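4.2 What people say they own

The interview protocol asked each household to estimate, before any drawer was opened, how many items of bed linen it kept. We expected modest errors. We were, in retrospect, sweetly naive. Across the 219 households in the sample, fewer than a third produced an estimate that survived contact with the cupboard, and the misses ran overwhelmingly in one direction. People own more sheets than they think they do, and they are a little hurt to hear it.

The term "bed linen" did not help. In the pilot, respondents took it to exclude anything that wasn't linen, meaning nearly everything. We replaced it with "sheets, pillowcases and covers," after which one respondent asked whether a tablecloth that had served as a sheet since her divorce should be counted. It was counted. The coding manual (Appendix B) now carries a category for textiles in exile from their original purpose, and it is not a small category.

Following Odoi's distinction between working stock and sentimental stock, we asked respondents to sort what they had into sheets they used and sheets they kept. Adom Odoi proposed the split for kitchenware, where it behaves itself. Applied to bedding, it leaks. A working sheet is one that goes on a bed, gets washed, and goes back on the same bed, often the same afternoon. The median household rotated 2 sets per bed, whatever the depth of the pile behind them. Everything under those sets is, in practice, an archive.

Respondents resisted the word archive. They preferred "spares," "guest sheets" and, in one memorable case, "the reserves." Asked when the last guest had stayed, most had to think, and several changed the subject. We do not wish to be unkind about this. Two of the present authors completed the protocol themselves and did no better, and one has asked that her fitted sheets be left out of the supplementary tables.

4.3 Pattern and the problem of taste

Solid colors are bought and patterns are acquired. This was the clearest division in the purchase histories. Plain sheets came with a remembered shop, a remembered price and a reason. Printed sheets had simply turned up: from a mother, from a previous apartment, from a sale nobody in the household would admit attending. Of the 644 printed items logged, respondents could give a confident origin for well under half.

It would be easy to conclude that prints are unloved. The wear data say otherwise. Printed sheets, and florals in particular, scored higher on our softness scale and showed more thinning at the center, both signs of long and regular use. Respondents described them as ugly and then put them on the bed. Fruit and flower prints such as the one in Figure 3 drew the widest gap we recorded between stated opinion and laundry frequency. 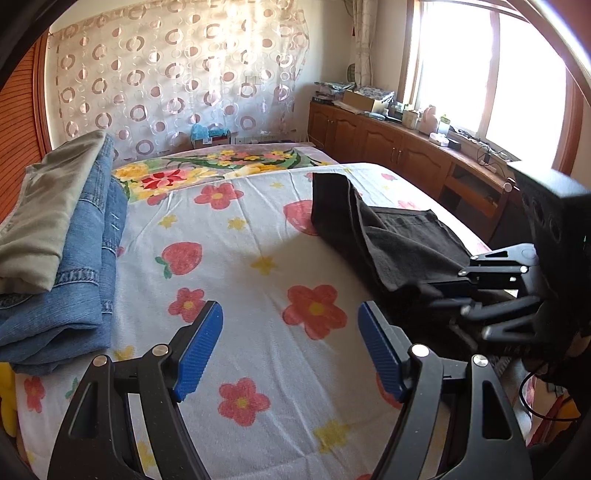
Figure 3. Printed sheet with large flowers, strawberries and small yellow flowers; folded dark textile at right.

The gap deserves a better explanation than the one we can offer. Softness is part of it. So is what the Wema interviews called permission: a sheet one does not admire can be eaten on, slept on by the dog, and lent to a cousin with a head cold. Plain sheets, having been chosen, must be protected from life. Seventeen respondents kept at least one plain set in its original packaging, and in the Fahy subsample the packaging itself was sometimes folded.

Two cautions apply. The softness scale was administered by hand, by people who knew the hypothesis and were, by the second week, tired of it. And our sample leans toward households willing to let strangers into their cupboards – a trait we suspect correlates with having tidied the cupboard first. The Wira households, visited with less notice, reported similar attachments and considerably worse folding.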